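Trorex Bimanual Bench Kit: Handout 6, Assessing a Packaged Two-Arm Cell

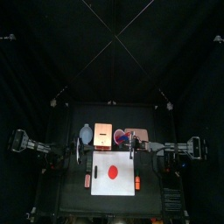 Buying a two-arm cell as a kit moves most of the design decisions to the supplier, and the purchaser's task becomes one of checking them. The Trorex kit is sold by Anaretti in two versions, open bench and enclosed. The enclosed version costs more and takes longer to put up, and students often ask what the extra money pays for. Part of the answer is stiffness. The two thin cables crossed in an X near the top of the enclosure are a common means of bracing a light frame: a rectangle of bars can lean sideways into a parallelogram, and a taut diagonal resists this. The black fabric lining deals with a separate matter, the background against which the cameras must pick out the objects.

1. Scope of the review

The notes cover the mechanical kit, the wrist cameras and the supplier's service terms. The Dimik control software is treated in the next handout. Prices are those in the supplier's December list and exclude delivery.

2. Arm placement

The arms face each other across the table. Compared with two arms mounted side by side, this gives a large shared area in the middle and little private area for either arm. It suits tasks in which one gripper holds an item and the other works on it. It suits sorting less well, as both arms want the same space and one must wait.

When laying out a trial, put the item to be shared near the centre line. A chopping board is a useful test piece: it is flat, wide and hard to pick up unless one edge is raised or there is a handle opening. Bottles and cups test the opposite case, where the gripper must close on a curved side without tipping the object.

3. Wrist cameras

A camera carried on the arm keeps the gripper in view but loses the rest of the table. Check the following before accepting the kit:

Focus at the nearest working distance.
Movement of the mount when the arm stops suddenly.
Cable slack at full reach and at full wrist turn.
Time needed to remove and refit a camera without recalibration.

The last item is missing from the supplier's acceptance sheet. Add it by hand.

4. Service terms

Anaretti offers two plans. The basic plan covers parts only and allows 39 working days for a replacement gripper. The full plan, at 3119 euros a year, includes one site visit and a loan arm. Ortner sells compatible finger plates at 321 euros a pair, but fitting them ends the warranty on the gripper drive. The warranty on the arm is not affected.

5. Exercise

Using the price list, work out the yearly cost of each plan for a laboratory that wears out two pairs of finger plates a year. State your assumption about lost working time. Written answers are due on 26th February.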